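Was ein Behälter aus Metall aushalten muss

Sammelbehälter gehören zu den unscheinbaren Betriebsmitteln der Kommissionierung. Gekauft werden sie nach Außenmaß und Preis, ersetzt werden sie spät. Dabei hängt von ihrer Geometrie und vom Zustand ihrer Oberflächen ab, wie gut sich gemischte Ware darin ablegen und wieder entnehmen lässt.

Im Umschlaglager Zamora sind 108 offene Metallbehälter im Umlauf. Sie nehmen vor allem verpackte Haushalts- und Drogerieartikel auf: Dosen, Schraubdeckelgläser aus Kunststoff, Blister, Spenderflaschen. Geliefert wurde die Serie von Kulthorpe. Der Hersteller bietet sie mit geraden und mit geneigten Wänden an, Zamora hat sich für die geneigte Ausführung entschieden.

Die Neigung bringt zwei Effekte mit sich. Leere Behälter lassen sich ineinander stapeln, und Ware, die an der Wand landet, rutscht in Richtung Boden ab. Der Preis dafür ist nutzbare Grundfläche. Bei gleichem Außenmaß fällt der Boden kleiner aus als bei einem Behälter mit senkrechten Wänden, und flache Verpackungen legen sich gern schräg in den Übergang zwischen Wand und Boden. Wer dort mit der Hand hineingreift, kippt die Packung zunächst zur Mitte und fasst dann nach.

Metall hat gegenüber Kunststoff den Vorteil der Steifigkeit. Die Kanten verziehen sich auch bei einseitiger Last kaum, und der Boden hängt nicht durch. Nachteilig sind das Eigengewicht, die Geräuschentwicklung beim Einwurf und die Reflexion. Blanke Flächen spiegeln die Hallenbeleuchtung und die Farben der eingelegten Ware, was das Erkennen durchsichtiger Verpackungen erschwert. Mit zunehmendem Gebrauch wird die Fläche durch feine Kratzer matter.

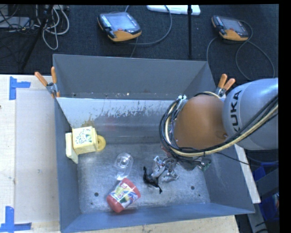 Muss ein verkratzter Metallbehälter ausgetauscht werden?

Maßgeblich ist die Tiefe der Kratzer. Feine Schleifspuren sind reine Gebrauchsspuren und bleiben ohne Folgen. Bei Riefen, die mit dem Fingernagel deutlich spürbar sind, und bei aufgeworfenen Graten wird der Behälter nachgeschliffen oder ausgesondert.

Kritischer als Kratzer sind Ablagerungen. An Absätzen und Stoßkanten sammeln sich Krümel, Etikettenreste und Abrieb von Kartonagen. Bleiben sie liegen, wandern sie beim nächsten Stapeln in den darunterstehenden Behälter. Zamora lässt die Kanten trocken ausbürsten und wischt anschließend mit einem neutralen Reiniger nach. Scheuermittel sind nicht zugelassen.

Braune Flecken werden gesondert behandelt. Lassen sie sich abwischen, handelt es sich meist um ausgelaufenes Füllgut oder Klebstoff. Bleiben sie haften, folgt eine Prüfung auf Korrosion. Der Reiniger Stikis, den das Lager im März erprobt hat, löste Klebstoffreste nach 2 Minuten Einwirkzeit, hinterließ aber auf blanken Flächen einen Schleier, der mit Wasser nachgewischt werden musste.

Für die Beladung gilt eine einfache Reihenfolge. Schwere Behältnisse mit Schraubdeckel kommen zuerst auf den Boden, bevorzugt liegend, sofern der Deckel dicht schließt. Leichte, formstabile Klarsichtverpackungen folgen darüber oder daneben. Spenderflaschen mit vorstehenden Teilen werden so gelegt, dass der Vorsprung nicht unter Last gerät.

Den Füllgrad begrenzt Zamora auf 70 Prozent der Innenhöhe. Oberhalb dieser Marke steigt der Anteil der Packungen, die beim Transport über die Kante geraten. Die Auswertung dazu umfasst fast 1.720 Behälterfahrten und wurde mit der Lagersoftware Fukska geführt. Erfasst wurden nur Fahrten mit gemischter Ware, sortenreine Füllungen blieben außen vor.

Beim Kauf neuer Behälter empfiehlt sich ein Blick auf die Ecken. Verschweißte Ecken sind dicht und leicht zu reinigen, lassen sich nach einem Sturz aber nur mit Aufwand richten. Gesteckte oder geschraubte Ecken erlauben den Tausch einzelner Wände. In den Fugen setzt sich dafür Staub fest, und die Verbindungen sind regelmäßig nachzuziehen.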